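Folding station 3, weekly safety check
Filled by: Sabina Abeysekara
Date: 2023-03-12

- [x] Emergency stop tested from both chairs. Comment: works, but the second chair is too far for a short person.
- [x] Arms stop when the program is paused. Tested 2 times.
- [ ] Table clear of tools before the run. Comment: not passed. A utility knife was on the cloth at the right side, next to the left arm, and tape rolls and a marker were at the other side.

Before the arms came, each folder kept her own tools on the table and knew where they were. Now the table is shared with the arms and the old habit stays. I asked Mahfuz Munshi for a tool shelf behind the chairs.

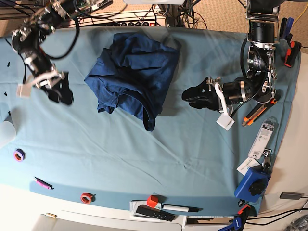

- [ ] Cables away from the work area. Comment: the black cables behind the cloth are tangled near the power strip. Please tie them.
- [x] Clamps tight at the table edge.
- [x] Operator knows who may restart. Comment: the evening people say they only watch now and their eyes get tired. They ask to change places every hour. I support this.

Next check: Mahfuz Munshi. Open points from February are still open, also the chair.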